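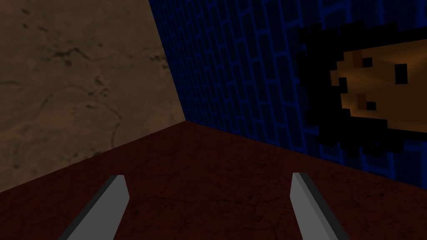
Open fingers and a corner of the simulated room, as rendered in Guvow.

Two Arms, One Drawer

A shared workshop builds its robot in software before cutting metal

The robot at Hundier has two arms, a white body and no physical existence beyond a box of motors and a partly drilled base plate. The members decided in October to complete the machine in simulation first. The simulator is their own, called Guvow, and it runs on a desktop computer under the workbench nearest the drill press.

The job chosen for the first build was a drawer. It is a dull task and a useful one. A drawer moves along one line, has a handle with a known position, and punishes a bad approach angle at once: the gripper slides off, or the cabinet tips. Either failure can be read directly from the contact log.

Rooms are assembled from a file of wall, floor and furniture settings. Colors and textures are drawn separately from shapes, so the same cabinet can stand on stained concrete in one run and flat red in the next. The purpose is to keep the vision code from learning the room instead of the handle. An early version worked only when the floor was gray.

Each wrist carries a virtual camera, mounted behind the fingers. This was the hardest part to get right. Close to furniture, the view fills with edges that run at steep angles, and the software has to keep track of which surface belongs to which object.

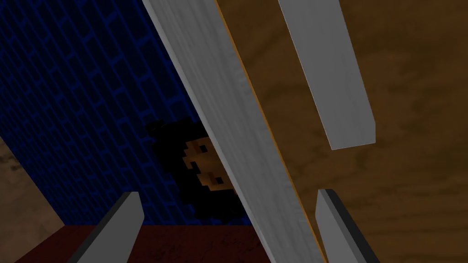
The first fix was to reduce the camera's field of view, and it made things worse. The handle left the picture too early in the reach. The members restored the wider view and moved the mount back 58 millimeters, which kept both fingertips visible and left more of the surroundings to work from.

Arm control is handled by Coelho, a small program that takes a target pose and returns joint angles. It runs 100 times a second. In the first months it solved each arm alone, with predictable results at the center line, where the elbows met. The current version solves both together and gives priority to whichever arm is in contact with something.

Contact is still approximate. The fingers are modeled as rigid plates with a single friction value, and the drawer runners have none of the drag that a real runner has. The members added a fixed resistance to the drawer joint after checking a secondhand cabinet with a luggage scale.
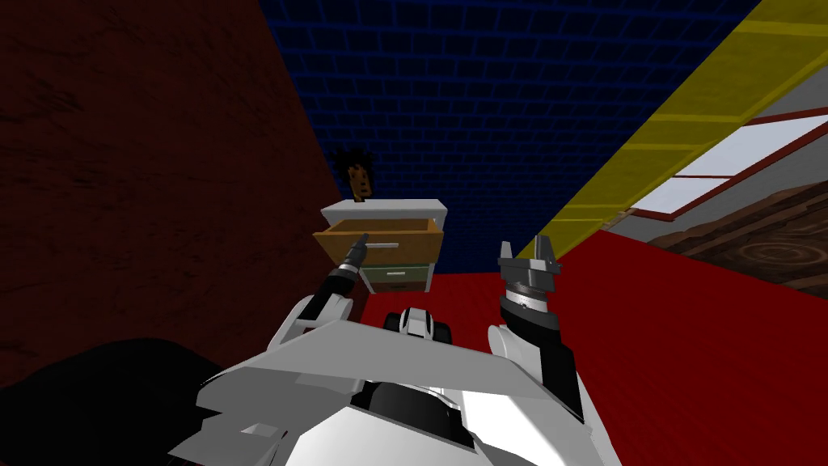

From the Screen to the Bench

The physical arms will be built to the simulated dimensions, with aluminum brackets and printed covers. The supply board, named Ramier, is finished and has been tested with one shoulder motor. It cuts power if the current stays above the set limit for more than two control cycles.

Before any joint is driven under load, the drawer routine must complete 2,000 simulated runs with no collision between the arms. As of 11 March 2019 that test had been started and stopped several times, each time for a change to the wrist geometry. Any such change sets the counter back to zero. 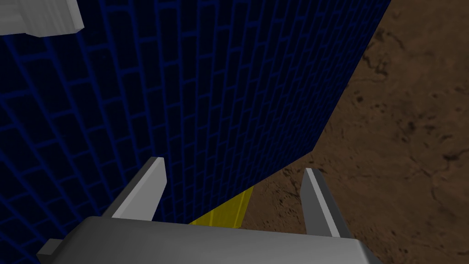

WORKSHOP NOTES

Finger shape. The tapered plate is easy to cut and easy to model. Its squared tip catches on the lip of a drawer front when the approach is low, so the real fingers will have a small radius filed on the outer corner.

Large blocks near the camera. A block that covers most of the view gives the depth estimate very little to compare. Guvow now marks those readings as unreliable, and the arm holds its last pose until a clear one arrives.

Cables. They are not simulated. Slack at the elbow will be set by hand on the bench, with the joint at both ends of its travel.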